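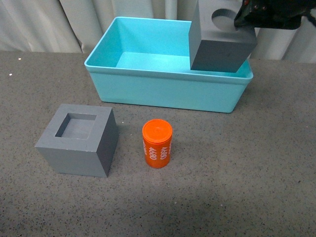 # Running a restore test on your shared files

If you look after the computers for a small organisation, you almost certainly have backups. You may even get a cheerful email every morning with a green tick in it. Lovely! But have you ever got a file back out? I mean a proper one, from a few weeks ago, with the right permissions on it and the dates intact?

I run these tests on the shared drive at Nollano and I've come to really enjoy them. It's one of the few jobs in IT where you can find a serious problem on a quiet morning with a cup of tea next to you, and fix it before anyone has noticed. I've written the steps out in the order I do them. Our backup program is Lultine, but almost everything carries over to whatever you use.

Updated 30 April 2024, mostly to the part on permissions.

## Before you begin

You'll need:

- an account that can read the backups (try not to use your everyday admin login)
- somewhere to put the restored files that is **not** the live drive
- the passphrase for the backups, if they're encrypted
- a notebook or a blank text file

Get the passphrase from wherever you'd get it in a real emergency. Don't copy it out of the settings screen on the server you're backing up. If the server were gone, so would that screen be, and I have met more than one backup where the only copy of the key was inside the thing it was protecting.

Ours lives in a sealed envelope in the office safe, with a second copy in the password manager. During the February test I opened the envelope and found the previous year's passphrase in it, beautifully handwritten. So check the envelope as well!

## Step 1: Make a scratch folder

Our live server is called Tudose and the spare one is Drikedska. All restores go to Drikedska, in a folder made fresh each time:

```
mkdir /srv/restore-test
chmod 700 /srv/restore-test
```

The second line matters a lot. You're about to put copies of people's files somewhere new, possibly including payroll and personnel letters, and you don't want the whole office to be able to wander in.

Check the free space too:

```
df -h /srv
```

You want at least twice the size of whatever you plan to restore. Some programs unpack to a temporary area first and then copy everything across, and running out of room in the middle gives you a very confusing error message.

## Step 2: Choose what to restore

It's tempting to pick one small text file and call it done. Please be a bit more ambitious! I go for a mixture:

- a single document that somebody edits often
- a whole folder with plenty of subfolders
- something large, such as a database export or a video
- a file with an awkward name (spaces, accents, an ampersand)
- something that was deleted on purpose before the test

The last one is my favourite. Make a file called `delete-me.txt`, leave it in place for two nightly backups, and then delete it. When you run the test you'll be looking for a file that exists only in the backup, exactly as it would be if a colleague rang you up in a panic.

For the whole folder, I use our old projects archive. It holds 654 files and hardly ever changes, so it's very easy to tell whether everything has come back.

## Step 3: Take a fingerprint of the live files

Before restoring anything, make a list of checksums from the live copy. A checksum is a short string worked out from a file's contents, and if two files have the same one you can be confident that they match.

On Tudose:

```
cd /srv/shared/projects-archive
find . -type f -print0 | sort -z | xargs -0 sha256sum > ~/live.txt
```

The `-print0`, `-z` and `-0` bits are there so that odd file names don't trip things up. Save the list outside the folder you're checking, or you'll end up with the list trying to include itself. (I did that for ages and blamed the backup.)

Copy `live.txt` over to your home folder on Drikedska when it's finished.

## Step 4: Restore, and time it

Start a timer. Use your phone, the clock on the wall, anything. Then run the restore from the spare machine, pointing it at the scratch folder.

In Lultine I open **Restore**, choose the date, tick the folders and set the destination by hand. Look at that destination box twice. Many programs fill it in with the original location, and one careless click would put last month's files on top of today's.

While it runs, write down anything you had to look up or guess. Which menu was it in? Did it ask for a login you weren't expecting? Those notes become your emergency instructions, and they're worth far more than anything you could write from memory later.

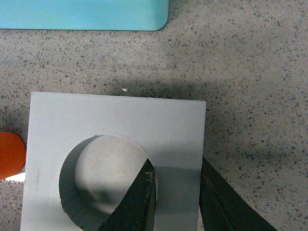 When the progress bar reaches 100 per cent, note the time, but don't close the window yet. Open the log and read it. A restore can finish and still have skipped files, and the skipped ones are often listed in small grey text that's very easy to miss.

## Step 5: Compare

Now the fun bit! On Drikedska, go into the restored folder and run the same command, saving to a different file:

```
cd /srv/restore-test/projects-archive
find . -type f -print0 | sort -z | xargs -0 sha256sum > ~/restored.txt
diff ~/live.txt ~/restored.txt
```

If `diff` prints nothing at all, the two lists are identical and you're allowed a biscuit.

If it does print something, don't worry just yet. Lines starting with `<` appear only in the live list and lines starting with `>` appear only in the restored one. Look at the dates on those files. A document saved this morning won't match last night's backup, and quite right too. What you're hunting for is a file that hasn't been touched in ages and still comes out different, or one that's missing altogether.

## Step 6: Open some of them

Checksums are marvellous, but they'll happily tell you that a broken file matches another broken file. Open a spreadsheet and scroll to the bottom. Play a bit of the video. If you restored a database export, load it into an empty database and run a simple query on it.

## Step 7: Check permissions and dates

```
ls -l /srv/restore-test/projects-archive
```

Compare this with the same listing on Tudose. Owners are the usual trouble spot. If you see bare numbers where there ought to be names, the spare machine doesn't know about those accounts. The data is fine, but in a real emergency you'd have to create the accounts first, so that goes in the notes as well.

Watch the dates too. If every file says it was modified today, look for an option called something like "preserve timestamps" and run one small folder again with it switched on.

## Step 8: Write it up and tidy away

I keep a plain table, with one row for each test:

| What | Note |
|---|---|
| Backup date used | Which night's copy you restored from |
| Time taken | Start to finish, including finding the passphrase |
| Mismatches | File names, and the cause if you found it |
| To fix | One line per job |

Then remove the scratch folder. Read the path aloud before you press Enter:

```
rm -r /srv/restore-test
```

Delete the two checksum lists as well if the file names in them are sensitive.

## How often?

We do the full set every 12 weeks and a single file whenever Lultine has had an update. The first go will probably eat up a morning. After that you have your own notes to follow, and it gets much quicker!

Once you're comfortable, hand your notes to a colleague who has never done it and sit on your hands while they try. Every time they stop and ask you something, add the answer to the page.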